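# Skidlow Bench Surge Module

The Skidlow is a hard-wired surge protection module for small workshops, print rooms and lab benches on a 230 V single-phase supply. It mounts on a standard rail inside an existing enclosure and protects one final circuit. The module is made by Sadodex and supplied with the mounting clip, terminal covers and a wiring sheet.

The protection element is a replaceable cartridge. A window on the cartridge shows green in normal service and red when the element has reached the end of its life. The circuit stays live in either state, so the window should be read at each routine inspection.

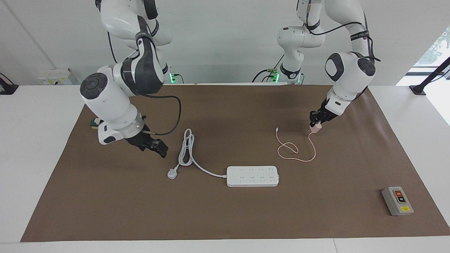 **Can the cartridge be changed without rewiring the base?**

The cartridge pulls straight out of the base once the supply is isolated, and the new one clicks into the same slot. Base wiring stays in place.

## Specifications

| Item | Value |
|---|---|
| Nominal voltage | 230 V AC |
| Element rating | 400 V |
| Terminal capacity | up to 4 mm² |
| Module depth | 23 mm behind the rail face |
| Warranty | 5 years, base only |
| Replacement cartridge | Suvarna S |

The remote signal version adds a dry contact at the lower edge of the base. The contact opens when the cartridge is spent or missing. It is not rated for mains voltage.

## Installation

Work must be done by a licensed electrician. Isolate the supply and prove it dead before removing the enclosure cover. Keep the leads between the module and the earth bar short and straight. Coiled or looped leads raise the let-through voltage.

Fit the module downstream of the circuit breaker. Where a Skarnard upstream unit is already installed at the main board, leave at least 5 m of cable between the two.
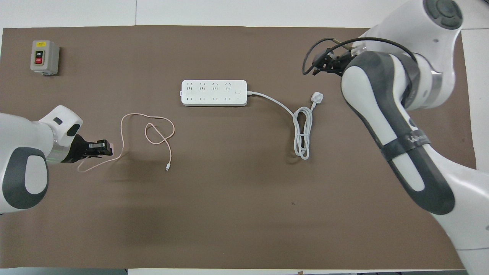
Load planning is done per circuit, and the Skidlow does not raise the current a circuit can carry. Add up the nameplate current of everything that may run together and compare the total with the breaker rating. A power strip with eight outlets still draws through a single plug and cord, so the strip's own rating limits the total however many sockets are in use. Motor loads should be entered at starting current if they cycle often.

## Changes in this revision

- Terminal torque moved from this page to the wiring sheet.
- Cartridges from the first December batch fit the current base.
- Remote signal version now ships with the plug-in connector.

Technical contact: Sreekumar Bangera, product support, Sadodex. Include the base serial number with all queries.

Page revised August 31, 2020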